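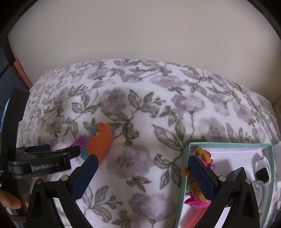
Section 2: First grip, pad check and practice sorting

By now you should have the Tiltport build finished as far as the end of section 1: handle on, bracket bolted down, both fingers swinging freely. If a finger still catches, go back and sort that out first. I tried to push on with a sticky left finger in August and ended up redoing this whole section.

You'll need a hex key that fits your pivot screws, a soft brush, a shallow open box and a handful of small plastic things you don't care about. Toys are great for this! They're light, they have odd outlines, and they slide around in ways a nice square test block never will. You also want a soft surface. I do mine on a plush blanket on purpose, and I'll get to that in step 7.

Checking the fingers

1. Hold the gripper by the handle with the fingers pointing away from you and let them open all the way. They should make an even V. If one side leans out more than the other, loosen its pivot screw a quarter turn, nudge the finger over, and tighten it again.

2. Wiggle each fingertip side to side. A tiny bit of play is fine. If it clicks, the pivot is too loose.

3. Close the fingers slowly on nothing. The two textured pads should meet flat, tip first and then along the rest of the strip.

CAUTION: Keep your other hand away from the pivots while you close. The gap back there looks harmless and it will absolutely take a bite out of your thumb.

4. Brush the pads. Blanket fuzz loves that crosshatched surface (so does cat hair, ask me how I know) and a fuzzy pad lets shiny plastic slip right out.

Note: Don't use oil anywhere near the pads. If a pivot squeaks, take the screw out, put one drop on it, wipe it, and put it back.

Your first pick

5. Set the open box on the right if you hold the gripper in your left hand, or flip that if you're the other way around. Leave a clear patch of blanket in front of you.

6. Put one piece on the blanket and bring the gripper in low. Touch the piece with one fingertip first, then close the other finger onto it. Going in from both sides at once looks cooler, but with a light piece you mostly just chase it across the bed.

7. Lift about a hand's width and hold for a slow count of five. Soft fabric is harder than a tabletop: the piece sinks in, tips over, and the fingertips drag in the pile. If you can pick cleanly off a blanket you'll have no trouble on a workbench.

8. Lower the piece into the box and open the fingers all the way before you back out. I still forget this one and drag half the box with me.

Note: Anything with joints, like a little figure with bendy limbs, will fold up as you squeeze. Grab it by the middle. Long tubes are happier if you take them across the short way.

CAUTION: Watches, glasses and anything with a screen can go in the box to practice reaching around, but don't squeeze them until you've done the force setting in section 3.

Logging your picks

If you're running the Drustine logger, start it now. You don't have to, but when I skipped it I had no idea which pad was wearing. Plug in, wait for the steady light, and open a new session.

9. Set the close value to 900 and leave it there for the whole session. You can play with it later.

10. Do picks until you're bored, then save. Mine came to 83 the first evening, and my running total when I wrote this page up in January 2024 was 2981. You don't need anything like that many to move on - one session with no double grabs is plenty.

11. Look at the left and right finger columns. They should track each other closely. A finger that always arrives late usually has a tight pivot, so back to step 1 with you.

If things go wrong

Piece spins in the grip: you're holding it too far from its middle, or the pads aren't meeting flat. Redo step 3.

Piece pops out sideways: brush the pads again. If it still pops, one pad may be on crooked. Liam Breathnach lent me his Costello straightedge for this and it showed the problem in seconds, but any straight edge will do.

Fingers won't open fully: check for a strap or cable caught behind the bracket. Let it hang below the handle, well clear of the moving parts.

Pad lifting at one end: peel it off completely, clean the finger, and stick on a new one. Pressing the old one back down lasts maybe ten picks. I've been using the Tonitz strips, cut a hair short so the end doesn't curl.

Leave the gripper with its fingers open when you put it away. Force setting is next, in section 3, and you'll want the same box of bits for it.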